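Robot teaching by demonstration

Teaching by demonstration, also called programming by demonstration or learning from demonstration, is a way of giving a robot a task by having a person carry the task out through the robot. The person either moves the arm by hand or drives it from a distance, and the robot's motion is recorded. The recording is then played back as it is or used with many others to train a control program.

Hand guiding

In hand guiding, also called kinesthetic teaching, the operator holds the arm and pushes it along the path wanted. The motors are set to hold up the weight of the arm but to give way to outside force. The joint angles are stored many times a second. Hand guiding needs little equipment and is easy to learn, and the operator feels directly when the tool meets something hard. Its main weakness is that the operator's hands and body get into the camera views, so the pictures taken during teaching look different from the ones the robot will have later when it works alone. Moving two arms at once in this way is tiring and often takes two people.

Remote control

In remote control, or teleoperation, the operator stands or sits apart from the robot. Common input devices are handheld controllers, a six-axis mouse, and a leader arm, a smaller or equal-sized copy of the working arm whose joints the follower copies. Leader arms are favored for two-handed work. Most low-cost setups send no force back to the operator, who has to judge contact by eye — a real handicap with soft goods.

Cameras are usually placed in two positions, one fixed and looking over the whole table, the other carried on the wrist. The wrist view shows the fingertips and whatever is between them, and it is often the more useful of the two for grasping.

Cloth as a task

Clothing is widely used to test these methods. A shirt has no fixed shape, and the same garment dropped twice will not land the same way. Writing rules for every fold is impractical, while most people can straighten a sleeve without thinking about it. Typical tasks are flattening, folding in half, folding the sleeves in and hanging. Operators are generally told to start from a different rumpled state each time and to keep going after a missed grasp, so that the recording also shows how to recover.

Example of a program

The Lovotstead workshop, run by Seidu Agbeko, recorded 400 shirt demonstrations with 2 operators on a Kanska arm. Of these, 17 were thrown out for dropped frames or lost tracking. The set was closed on 2018-05-30 and a second one, on towels, was begun in August.

Limits

Results depend heavily on the operator. Pauses, hesitations and needless movements are learned along with the useful ones, and two people with different habits can leave the program caught between them.

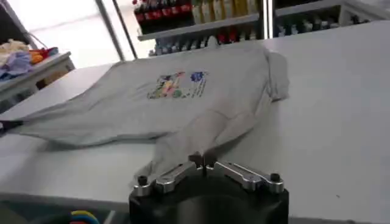
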